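Memory module

A memory module is a narrow printed circuit board that carries the working memory of a desktop computer, laptop or server. It fits into a slot on the motherboard and can be taken out and replaced without soldering. Desktop owners also call it a stick of memory, a RAM stick or simply a stick.

Construction

The board holds a row of memory chips on one or both faces and a line of contacts along one long edge. A notch in that edge lines up with a raised key in the slot, so the module fits only one way around. The position of the notch differs between generations, and a module of one generation will not seat in a slot made for another. Laptop modules are shorter than desktop modules.

Slots

Memory slots stand close to the processor – usually two or four of them, side by side. Most have a latch at each end. Some boards have a latch at one end only, and the module is tilted slightly into the fixed end before being pressed down.

Removal and fitting

The computer is shut down and unplugged, the side panel is taken off and the case is laid on its side with the motherboard facing up. Cables that cross the slots are moved out of the way. The latches are pushed outward and the module is lifted by its ends, straight up. Contacts are not touched with bare fingers. A new module is lined up with the key and pressed at both ends until the latches close.

A module that is not fully seated is a common cause of a computer that powers on but shows nothing on the screen. Reseating is normally tried before the module is replaced.

Storage and sorting

Loose modules are kept in antistatic bags or in trays with slots that hold each board by its edges. In refurbishing work they are sorted by generation, then by capacity, then by speed. The Zistska refurbishing shop, where Lenka Vávra wrote the sorting guide, handled 3769 modules in one year and set aside 350 of them as faulty. Its guide asks for each module to be tested alone in the first slot before it is tested in a pair.

Green circuit board in a gray slotted tray; open desktop tower with the processor exposed; memory slots beside the processor; small green card over the motherboard.

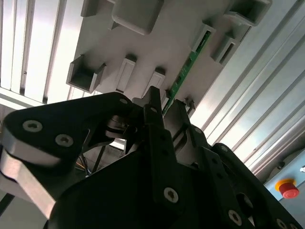
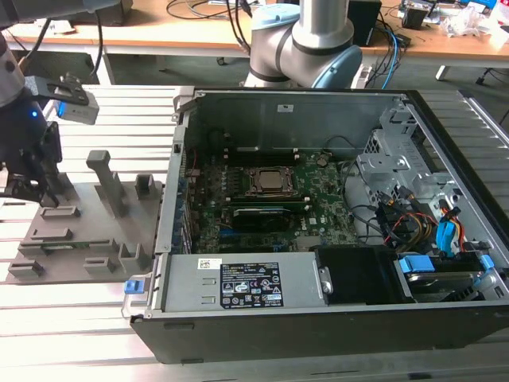
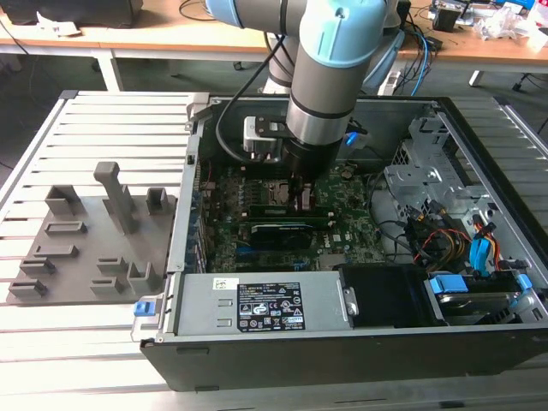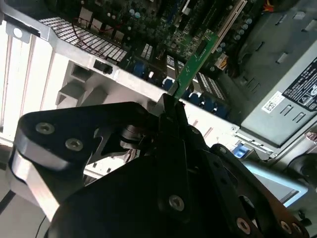
Reuse and recycling

Working modules are often resold or moved to another machine of the same generation. Faulty ones go to electronics recyclers, who recover gold from the contacts and copper from the board. Zuleica Figueiredo's handbook for the Barbosa repair workshops advises keeping modules apart from mixed scrap – they are easily scratched, and a scratched contact edge can make a good module unusable.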